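2021-01-27, week 2 notes - materials handling, wear + friction

**Recap**
- friction force = coefficient x normal force. contact area NOT in the formula (quiz!!)
- static > kinetic, usually. Rubber is messy, see Nondero reading
- rough surfaces only touch at the high spots

**Wear types**
- adhesive: bits stick and pull off
- abrasive: hard grit plows the softer side
- fatigue: cracks from repeat loading, shows up late
- edges go first, stress piles up at corners

**Worked ex.** Pad pushes with 200 N, coefficient 0.4. Friction = 80 N. Double the load, double the friction. Wear depth also goes up with sliding distance, so run the Kan table out to 1000 m before you plot.

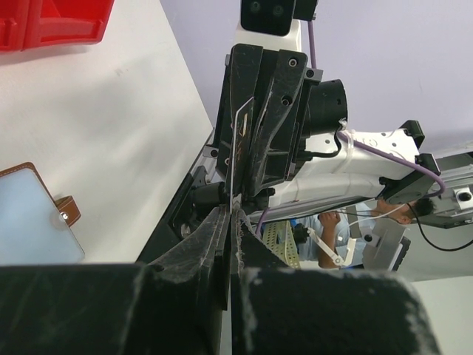
*Fig. 2. Scuffed black gripper fingers, frayed along the inner edges; thin card held in the upper pair.*

**For next time**
- Rito ch. 3, skip the lubricaton part
- problem set: 4, 5, 9. Show units
- lab sheets go in the Nonov folder, by noon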